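Tidying Up, Slowly

Print this article
E-mail this article

September 2024

The student robotics club at Illau has a project called Carkedora, and its aim can be put in one sentence. Two arms, a table of stationery, and at the end of it everything should be where it belongs. I was invited to come and be impressed, and I went with an open mind and a flask of tea. 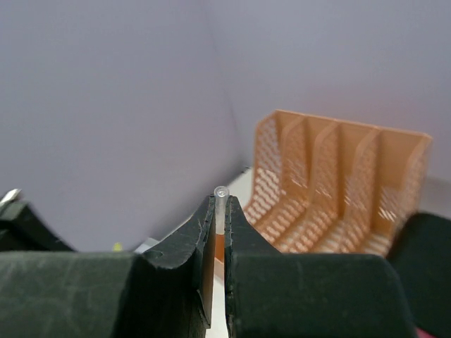
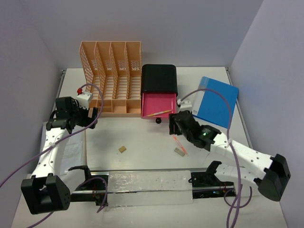

"Everybody thinks tidying is easy until they try to write down what tidy means," says Radosław Dudek, who is in his second year and has given the club most of his evenings. He has a point. Does a pen go in the drawer or in the organiser? If the drawer won't shut, is the job done? The club spent most of last winter arguing over questions like these, and the rulebook they ended up with is longer than some of their code.

I am less sure about the rest. The club will enter Carkedora in the Essien, a student contest held each December, in which teams get 10 minutes to clear a desk they haven't seen before. The entry form asks for a success rate. Dudek's team has one, taken from a log of 302 attempts, of which 143 ended with the object in the right place and no human hand involved. That is a little under half. I said so, and was told that the early attempts drag the figure down. Perhaps they do. I asked to see only the later ones and was told these had not been separated out yet.

I don't want to be unkind. The students are learning a great deal, and several of them could explain a joint limit or a dropped signal far better than the man who tried to teach me physics. But there is a habit in this sort of work of talking about the next version as if it were on the bench already. In the hour I spent with them I heard that the arms "will" sort by colour, "will" learn from their mistakes and "will" one day help in care homes. A care home is a long way from a table with walls round it.

Hubert Pichler, the lecturer who signs the club's forms, is drier about it. "I tell them to promise a pencil," he says. "If it can pick up a pencil every time, on a day when the heating is on and somebody has moved the lamp, I will be very happy." He would like them to run the same short task again and again for a month. The students would like a harder task. When I left, the matter had not been settled.

There is also the question of money. The club's last machine, Fisura, was meant to water plants. It took two years, came third at the Essien and is now in a cupboard with its pump missing. Carkedora has had more spent on it already, about 3 times as much by Pichler's reckoning, and a fair share of that went on parts bought to replace other parts. He doesn't think it wasted. I would want to see the cupboard in two years' time before I agreed with him.

What I did like was the log. It is kept by hand in a plain exercise book, and the failures are written up as fully as the successes, some of them in language I can't repeat in this magazine. One entry says only "dropped it, picked it up, dropped it". Another runs to a page and a half and concludes that a cable had been plugged in the wrong way round. If the judges in December have any sense they will ask to read it before they watch the demonstration.

Dudek expects to finish in the top half. Pichler wouldn't give me a guess.

Print this article
E-mail this article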